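3.2 What we counted as a newsletter

I started with the Trollov directory, which lists blogs and newsletters for people who write, and I'll admit I thought the sorting would take an afternoon (it took most of November!). We pulled 3067 issues from 11 titles and I read the opening paragraph of every one.
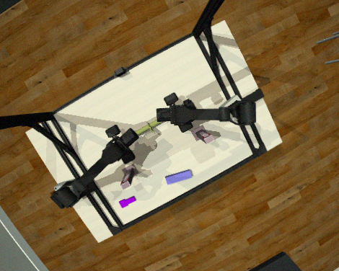

Figure 4. Rendered view of two robot arms meeting at a thin yellow-green rod above a white tabletop.

Prulska was the awkward title, as it mixes writing prompts with plain adverts, so I kept the prompts and dropped the rest.
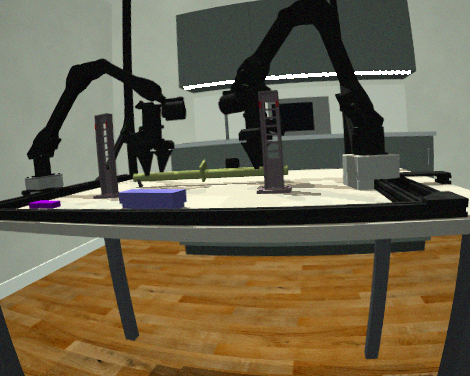 Tallau went the other way – hardly an advert in it, but 2 issues a week and such long ones that I split each into separate posts before coding. Chávez I left whole, and the subject lines from all the titles went into a sheet of their own, which I come back to in 3.3.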